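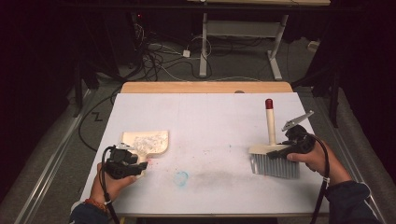 Shredding paper for compost, worth it or not?

tronach_hill
9 September 2025
We moved in February and I have been working through old paperwork ever since. So far I have shredded 6 bags of it, mostly bank statements and printed drafts. The city won't take shredded paper in the curbside bin. I have a compost pile behind the garage that is mostly grass clippings and kitchen scraps, and it smells. Can I put the paper in there, and how much?

ilona_b
Yes. I have done it for years. Grass and scraps are your wet stuff and paper is your dry stuff. Your pile smells because it has too much wet. Put in a layer of paper, wet it down, then fork it through. If you leave it in a thick layer it turns into a mat and you will find it there next spring, still readable.

Pete386
Agree on the mat. I would add that you should pull anything shiny first. Envelope windows, receipts, glossy flyers. Receipts especially, the coating on them is not something I want near tomatoes.

tronach_hill
Too late for the envelope windows, they went through the shredder with everything else. Is that a big problem?

Pete386
You will be picking bits of plastic film out of your beds for a long time. I would throw out those bags and start clean with the next batch.

ohemmin
I don't think paper is worth the trouble at all. It has almost nothing in it that plants want. Leaves do the same job and they come with something useful. If you have trees, save your leaves in fall and put the paper in the trash.

ilona_b
Not everybody has leaves. I have one juniper. Paper is free and it soaks up water, that is all I ask of it.

ohemmin
Ask your neighbors. Mine leave bags of them at the curb every year and are happy to see me take them.

ilona_b
Mine spray their lawns, and the bags are half grass. I'll stay with paper.

barta_garden
What shredder do you have? I ask because strip cut is better for this than the cross cut kind. Cross cut makes tiny pieces that pack down and also get all over the house. I had an old Zerier that made strips and I still miss it. The Ultano that replaced it makes confetti, and every time I empty the bin I have to sweep up.

tronach_hill
Cross cut, and yes, it gets everywhere. Static makes it worse. I empty it outside now if there is no wind.

barta_garden
Mist the inside of the bag with a spray bottle first. The pieces stick to the bag and stay put. Use a brush for whatever lands on the table, a vacuum just clogs.

Pete386
My vacuum handles it fine. Depends on the hose.

wormbin_gal
If you have more than the pile can take, worms love it. I use it as bedding, damp like a wrung-out sponge. Plain office paper and newspaper are fine. Mine go through it slower than cardboard but they do go through it.

ohemmin
Cardboard I can agree with. It holds some air and it doesn't mat as fast.

tronach_hill
Okay. I'm tossing the bags with the plastic in them and sorting the rest before I shred. I also have moving boxes, so I'll tear some of those up for the pile this week. Does the tape have to come off?

Pete386
Yes, all of it. Labels too.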